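Ullholm Floor Sounds

Data card and usage notes, release 2

Summary

Ullholm Floor Sounds is a set of 1325 short audio recordings of footsteps, dropped objects and dragged furniture on indoor floors. The recordings were made in 17 rooms. Each one is stored as a mono WAV file at 48 kHz, 24 bit, with a matching row in a single metadata table. The set is meant for work on impact sound: classifying floor coverings, separating footsteps from other household noise, and checking simple models of decay time.

It is not a reference set for building acoustics. No standard tapping machine was used and levels are relative within a room only.

What changed since release 1

File names no longer contain spaces.
The column "surface" has been split into "surface_top" and "surface_under". Where the layer below was not known, "surface_under" is left blank.
Recordings from the Sokon rooms have been trimmed again. In release 1 the first footstep was clipped in a number of files.
The recordings listed in withdrawn.txt have been removed. Their identifiers will not be reused.

Directory layout

audio/ holds the WAV files, one folder per room
meta/recordings.csv holds one row per recording
meta/rooms.csv holds one row per room
meta/fields.txt gives the type and allowed values of every column
tools/ holds two small scripts, described under Loading
withdrawn.txt lists removed identifiers

Unpacked size is larger than the archive suggests, as the audio is stored with lossless compression inside the archive. Check free space before unpacking onto a small drive.

Rooms

Rooms are grouped by site. There are three sites: Misus, Sokon and Ayele. Site names are labels used within this project and should be treated as categories. The floor coverings across all sites are wood, ceramic tile, sheet flooring, cork and carpet. Wood is over-represented, and a classifier trained without balancing will favour it.

Rooms were in ordinary use. Furniture was left where it stood unless it blocked the walking line, in which case the value of "moved_furniture" is 1. People could stay in the room during a recording if they kept still, and "occupants" gives the number present besides the walker. Clothing and headwear were not controlled. Footwear was, and is coded in "shoe_type" with the values bare, sock, soft and hard. 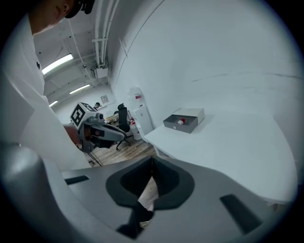

Recording procedure

The microphone stands 1.2 m above the floor on a padded stand, at the far end of the walking line. Gain is set once per room, using a dropped rubber ball as the loudest event, and is not touched again until the room is finished. If gain had to be changed, the room was started over.

Each walk runs to the end of the line and back. The turn is included in the file and marked in "turn_s". Dropped objects are released by hand from table height, so the energy of the impact varies between repeats. Dragged furniture is limited to chairs. The chair feet are coded as bare, felt or rubber.

Ten seconds of room tone were recorded before the first walk in each room. These files have the event code "tone" and must be left out when training on events. Ventilation was switched off where this was possible. See "vent" in rooms.csv.

Metadata

recordings.csv has 31 columns. Most can be ignored for simple classification. The ones most often needed are:

rec_id: unique, never reused
room_id: links to rooms.csv
event: step, drop, drag or tone
surface_top: covering at the point of impact
shoe_type: blank unless event is step
onset_s: time of the first impact, in seconds from the start of the file
quality: a, b or c

Quality was set by ear. Grade a means no audible outside noise. Grade b means outside noise that does not overlap an event. Grade c means overlap. Grade c files are kept for noise tests and should not be used for measuring decay.

Blank means unknown or not applicable, depending on the column. fields.txt states which. Zero is never used to mean missing.

Splits

A train/test split by room is given in the column "split". Splitting at random across files is not advised. Files from one room share the same reverberation, and a model can learn the room in place of the floor. The test part holds at least one room from each site, but cork occurs in the training part only. Results for cork therefore need cross-validation within the training rooms.

Loading

tools/check.py compares the audio folder with the table and reports missing or extra files. Run it first.
tools/cut.py writes one file per impact, using "onset_s" and a fixed window. The window can be changed with the option --length. Overlapping windows are written without a warning.

Both scripts need Python 3 and numpy. Neither writes to the original audio.

Known problems

Onset times in the Ayele rooms were marked by a second listener and run slightly late compared with the other sites. No correction has been applied.

In room M-53 a loose board sounds on most passes. The recordings are correct and the board is noted in rooms.csv, but the room is a poor choice for measuring decay.

Carpet recordings with sock feet are close to the noise floor. Automatic onset detection fails on many of them, so use the marked onsets.

The column "temp_c" was filled in from wall thermometers of different kinds. Treat it as a comment.

Privacy

Speech was removed by cutting, never by masking. Any remaining speech should be reported with the rec_id and the time in the file. Reported files are withdrawn first and reviewed afterwards. Walkers are coded by number, and the key linking numbers to people has been deleted.

Use and citation

The data may be used and shared for any purpose with credit to Ullholm Floor Sounds and the release number. Changed versions must be marked as changed. The scripts carry the same terms.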